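22/10/2022

Gripper diary, week whatever

Quick one, I have a build running and the coffee is down the hall.

So we passed 3913 episodes. Not the number I wanted by now but it is a number. Everything below is for the Amaral set, the table one — cups, mugs, small boxes, pick up and put down somewhere else. The Vernthorpe set is on hold till we get the shelves back.

People keep asking me why we don't just teleop the arm. We did. All of September. Slow, my wrists hated it, and we got maybe a third of what we get walking about with the hand-held. With the hand-held you just do the thing. Squeeze, lift, place, let go, next. The fingers are the same shape as the ones on the arm so what the camera sees is close enough, and the policy doesn't care that a person was on the other end. Mostly doesn't care. More on that.

What went wrong this week, in no order:

Drift. Lots of it. The tracking gets lost near the big windows when it's bright out, and the path comes out looking like somebody sneezed. We threw out 46 episodes for that alone. Moved a marker board to the floor, bit better. Need more of them.

Speed. I go fast when I'm bored. Didn't notice till I plotted it. Episodes from the end of a session are way shorter than ones from the start and the model learned to be rushed, it sort of stabs at the mug. Now the rule is 10 minutes then swap who's holding it. Boring rule, works.

Labels. Somebody (me) left the task name on "cup_left" for a whole afternoon of cup right. Fixed with a script. I think fixed. If you pulled the Amaral set before today pull it again please.

File names. One of the recorders came up with its clock set to 1999 so those files sort to the very top of everything and the loader chewed on them first. Took me way too long to see it. Check your clocks.

Full disk. Again. I don't want to talk about it.

The good part — Pinar is holding up. Pinar is what we call the newer hand-held, the Luleck one is the older one with the sticky trigger. Pinar closes clean, opens clean, and the pads don't peel anymore since we changed the glue. I did an hour with it and could still feel my thumb after. Luleck goes back in the drawer unless both are needed, and if both are needed please write down wich one you used. The offsets are different! They are not the same tool!

Also we stopped clearing the room before recording. Used to be we'd shoo everyone out and tidy up and get these lovely clean episodes, and then the policy fell over the first time a chair was in a new place. So now folks just work. Walk through, move stuff, leave your mug. More mess in the data the better, within reason.

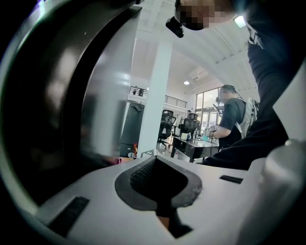
View from the gripper, office carrying on behind. Fingers need a wipe before the next run anyway.

Next up: re-run calibration on Pinar, then the small boxes. Small boxes are hard. The pad wants to push them over instead of hold them and I've got a pile of episodes where the box just tips and the person tries again. Keep those or cut them? I go back and forth. Kept them for now, tagged as retry, so they're easy to drop later. If training on them makes the arm tip boxes on purpose I will post the video.

Need somebody left-handed for an afternoon too. Every single episode comes in from the right side and it shows, put the cup on the left and the arm takes the long way round every time.

Ok build's done. It failed. Back later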